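Reading time: 1 min
Print | E-mail

Pushing cell, Dosside: progress report to Delorme
18 November 2022
Prepared by Huw Wynne

The cell is running, which is more than I could write in September. Whether it is running well enough to justify the next payment is another matter, and I would ask you to read the figures with some care.

Handemach replaced the wrist mount and Inès Marchal re-aligned the pushing rod with the board. Their fitter called the job finished after 10 pushes. We asked for 200 and logged 47 where the block ended up further from its target than we allow. Most of those were on the stars and the heart, as we said they would be.

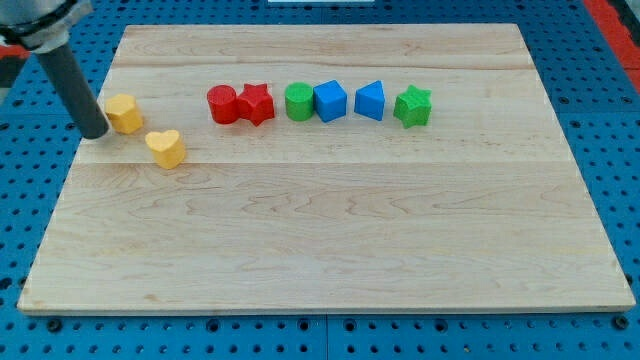 The supplier blames the blocks. I doubt it. Corentin Besson swapped in a fresh set and the misses hardly changed, so my money is on the tip height, which drifts after a restart. Itziar Esteban now checks it with a feeler gauge before each session and writes the reading in the cell log. It takes her around 3 minutes. The promised automatic check has not arrived.

Still open: a written procedure for re-zeroing the arm, a spare rod, and an answer from Handemach on who pays for the second visit. I would hold the Plusville cell back until the first of these is in our hands.

Contact: Ludivine Perrin, Dosside project office
Back to top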